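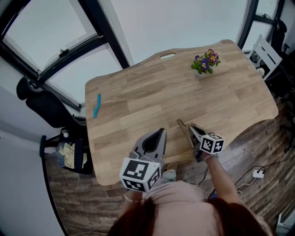
Honduvel : feuilles de match et comptes rendus du football amateur de Wivasville

Décembre, par Yee-man Yau
Dernière mise à jour : jeudi

Résumé

Honduvel est un jeu de données tabulaires et textuelles consacré au championnat Elier, compétition de football amateur disputée à Wivasville et dans les communes voisines. Il réunit les feuilles de match, les compositions d'équipe, les événements de jeu et les comptes rendus rédigés par les clubs pour deux saisons complètes. Les 23 clubs engagés sont représentés.

Le jeu a été préparé pour l'extraction d'événements à partir de textes courts en français. Il peut servir aussi au rapprochement d'entités (joueurs, clubs, terrains) et à l'étude des écarts entre un document officiel et le récit qu'en donne un club.

Contenu du dépôt

matchs.csv : une ligne par rencontre, avec la journée, les équipes, le terrain et le score final.
compositions.csv : une ligne par joueur inscrit et par rencontre.
evenements.csv : buts, avertissements, exclusions, remplacements, interruptions.
comptes_rendus.jsonl : textes des clubs, un objet par texte.
alignements.csv : liens entre un passage de compte rendu et un événement.
clubs.csv : table de référence des clubs et de leurs anciens noms.
terrains.csv : table de référence des terrains, avec la nature de la surface.
schema/ : description des colonnes et des valeurs admises.
scripts/ : contrôle de cohérence et conversion.

Tous les fichiers sont encodés en UTF-8. Le séparateur des fichiers CSV est le point-virgule. Les champs de texte libre sont entre guillemets doubles. Une cellule vide signifie « non renseigné » ; la valeur « sans objet » est écrite en toutes lettres.

Description des champs principaux

id_match : identifiant stable, conservé d'une version à l'autre. Un match reporté garde son identifiant ; un match à rejouer en reçoit un nouveau et le champ id_origine renvoie au premier.

statut : joué, reporté, arrêté, forfait, annulé. Les matchs arrêtés figurent avec le score au moment de l'arrêt. Le score homologué est dans une colonne séparée.

minute : minute de jeu telle qu'elle est portée sur la feuille. Le temps additionnel est dans la colonne minute_add et n'est jamais ajouté à la précédente. Un but inscrit dans le temps additionnel de la première période ne doit donc pas être classé après un but du début de la seconde sans tenir compte du champ periode.

type_evenement : liste fermée, voir schema/evenements.txt. Le but contre son camp est un type à part entière. L'équipe indiquée est celle du joueur ; l'équipe bénéficiaire se trouve dans equipe_score.

id_joueur : pseudonyme. Le même joueur conserve le même pseudonyme dans les deux saisons, y compris après un changement de club.

source_minute : arbitre, club ou reconstruite. Cette dernière valeur s'applique quand la minute a été déduite de l'ordre des événements. Elle est à exclure de tout calcul de durée.

Collecte

Les feuilles de match ont été transmises par les secrétariats des clubs sous forme de copies numérisées ou de formulaires saisis. Les formulaires ont été importés directement. Les copies ont été transcrites à la main, puis relues par une seconde personne qui n'avait pas accès à la première transcription au moment de la saisie. Les désaccords ont été tranchés par retour à la copie.

Les comptes rendus proviennent des pages publiques des clubs et des bulletins envoyés aux adhérents, avec accord écrit dans ce second cas. Les titres ont été conservés. Les menus, annonces de buvette, résultats des équipes de jeunes et encarts de partenaires ont été retirés.

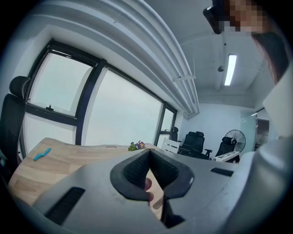
Pince manuelle grise, bureau en bois clair et petite plante en pot.

Annotation

L'annotation a été faite avec Liu, outil interne de surlignage de passages. L'annotateur sélectionne le plus court passage qui permet d'identifier l'événement, puis choisit la ligne correspondante dans evenements.csv. Un passage peut renvoyer à plusieurs événements (« doublé de notre avant-centre avant la pause »). Un événement peut être mentionné dans plusieurs passages.

Règles retenues :

- Les pronoms ne sont pas annotés seuls. Le passage est étendu jusqu'au verbe.
- Une occasion manquée n'est pas un événement, sauf le penalty manqué.
- Un carton évoqué sans nom de joueur est aligné si une seule ligne est possible.
- Une estimation de la minute par le rédacteur (« peu après l'heure de jeu ») est conservée telle quelle dans minute_texte et n'est pas convertie.
- Les résumés de classement en fin de texte sont marqués hors_match.

Près de 90 % des buts portés sur les feuilles sont alignés avec au moins un passage. La couverture est nettement plus faible pour les remplacements, que beaucoup de rédacteurs passent sous silence, et pour les avertissements reçus par l'équipe qui publie.

Contrôles

Le script scripts/verifier.py s'exécute sans argument depuis la racine du dépôt. Il vérifie que le score final est égal à la somme des buts, qu'aucun joueur n'apparaît dans les deux équipes d'une même rencontre, que tout joueur remplaçant est inscrit dans la composition et que les exclus ne figurent dans aucun événement ultérieur. Les anomalies connues sont listées dans schema/exceptions.txt. Elles correspondent à des erreurs présentes sur la feuille d'origine, non corrigées.

Le script ne contrôle pas les textes. Les fautes d'orthographe, les noms de clubs abrégés et les scores erronés des comptes rendus sont laissés en l'état. 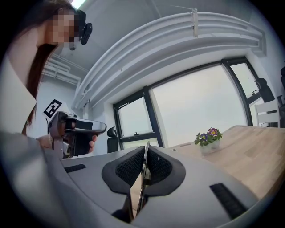 Marqueur carré noir et blanc fixé sur une pince tenue à la main.

Données personnelles

Les noms des joueurs, arbitres et dirigeants sont remplacés par des pseudonymes dans les tables et dans les textes. Les surnoms l'ont été également, dans la mesure où ils ont été repérés. La table de correspondance n'est pas distribuée. Les dates de naissance, numéros de licence et motifs disciplinaires détaillés ont été supprimés avant tout traitement.

La pseudonymisation ne garantit pas l'anonymat. Un lecteur qui connaît le championnat peut reconnaître un gardien ou un buteur à partir du club et du déroulement d'un match. Toute tentative de réidentification est contraire aux conditions d'utilisation. Un joueur peut demander le retrait de ses lignes ; l'événement est alors conservé sans identifiant.

Limites

Les comptes rendus sont partiaux par nature. Les défaites donnent lieu à des textes plus courts, et certains clubs ne publient rien après un revers. Un modèle entraîné sur ces seuls textes surestimera les victoires à domicile.

Le vocabulaire est local. Plusieurs terrains sont désignés par un nom d'usage absent des documents officiels ; terrains.csv en donne une partie.

La position des joueurs n'est renseignée que si le club l'a indiquée. Elle suit la feuille et ne reflète pas les changements en cours de match. Aucune donnée de suivi, de distance parcourue ou de possession n'est fournie.

Usages déconseillés : évaluation individuelle de joueurs ou d'arbitres, recrutement, paris.

Découpage

Le découpage recommandé est chronologique : première saison pour l'entraînement, seconde pour le test. Un découpage aléatoire par texte place souvent les deux comptes rendus d'une même rencontre de part et d'autre et fausse l'évaluation. Si un jeu de validation est nécessaire, le prélever par journée entière dans la première saison.

Modifications de la version courante

- Ajout de la colonne source_minute.
- Fusion des doublons dus au changement de nom d'un club entre les deux saisons.
- Correction du champ equipe_score pour les buts contre son camp.
- Suppression des textes de présentation d'avant-match, classés par erreur comme comptes rendus.

Licence et citation

Les tables sont diffusées pour la recherche et l'enseignement, avec mention de la source. Les textes restent la propriété des clubs et ne peuvent être republiés séparément. Citer : Yee-man Yau, Honduvel, feuilles de match et comptes rendus du championnat Elier, Wivasville.

Les erreurs de transcription sont à signaler dans le suivi du dépôt, avec l'id_match et la colonne concernée.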